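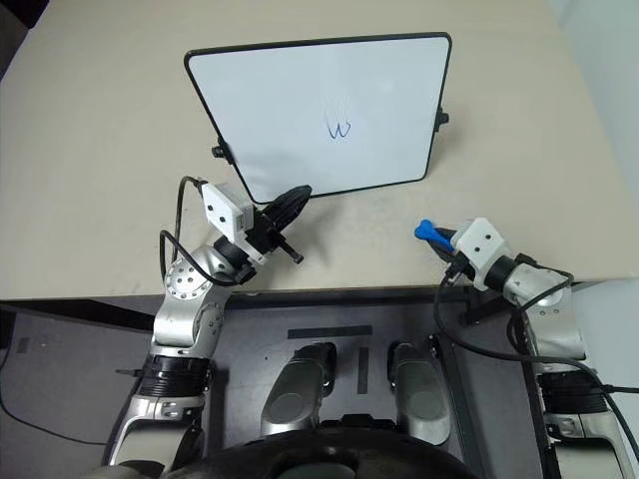

Skellmont home tour, second year. Posting the technical notes as a thread again, mostly for builders and remodelers who are deciding whether to enter a house. 1/

The route has nine houses this time, five new builds and four remodels. All are inside the Lozano Road loop except the Erkico duplex, which sits north of the rail line and has its own parking. 2/

Tickets scan at the first house you visit. After that the wristband is enough. Last year every door scanned every ticket and the line at the third house reached the street. 3/

Last year's gate was 714 over one evening and one afternoon. The cap this year is 1000. Fire code sets the limit per house, and the smallest one holds 22 at a time, so expect a wait there after 6 p.m. 4/

Floor protection: the ram board goes down before the rosin paper, taped at the seams only. Do not tape to finished hardwood. Two entries had finish pull last year and both used blue tape on a floor less than a month old. 5/ 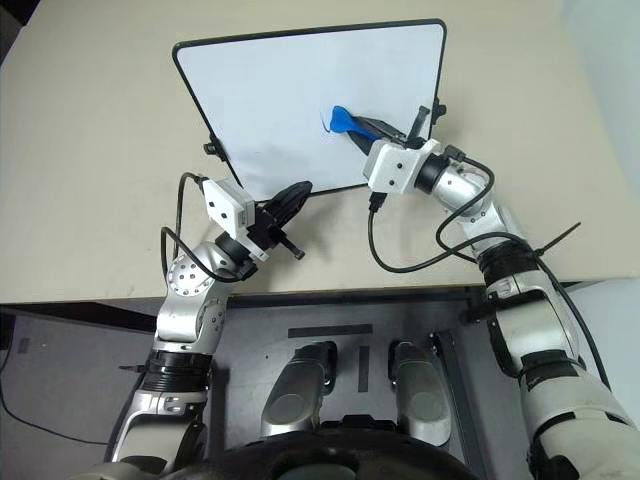 Whiteboard on the table, close to blank.

Shoe covers are supplied. Each house gets 200 pairs to start. If you run low, text the route desk before you are out. 6/

On the Zikton remodel, since several people asked: the wall between kitchen and dining room was bearing. It is now a flush LVL beam with hangers on both sides, so the ceiling runs through with no drop. Posts are buried in the end walls and carry down to new footings. 7/

The same house went from a vented attic to an unvented one with closed-cell foam at the roof deck. The access hatch will be open for the tour. One person on the ladder at a time, no children on it at all. 8/

Blower door numbers will be posted in each entry hall where the builder has them. Six of the nine do. The remodels were tested before and after. Please read the conditioned volume next to the result before comparing houses — a small house is penalized in ACH50 for its surface area. 9/

Decorations: no live flame, no real candles, LED strings only. Extension cords may not cross a walking path, covered or otherwise. Trees stay at least three feet from any heat source, and a direct-vent fireplace counts as one even with the glass on. 10/

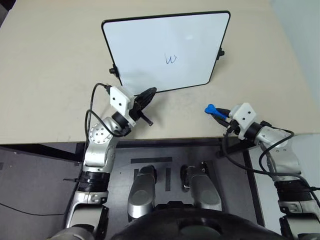 Small "w" in blue marker.

Power for outdoor displays comes from GFCI outlets. If a string trips the outlet, replace the string. Do not move it to an indoor circuit through a window. 11/

Accessibility: four houses have a no-step entry and a full bath on the main floor. They are marked with a square on the map. The others have between one and five steps at the front door, and the count is printed under the address. 12/

The printed map is 297 mm on the long side — A4, because the print shop had it in stock. It will stick out of a letter-size folder. 13/

Builder entries for next December open in March. Certificate of occupancy is required before the walk-through, with no exceptions for punch-list items on stairs or railings. 14/14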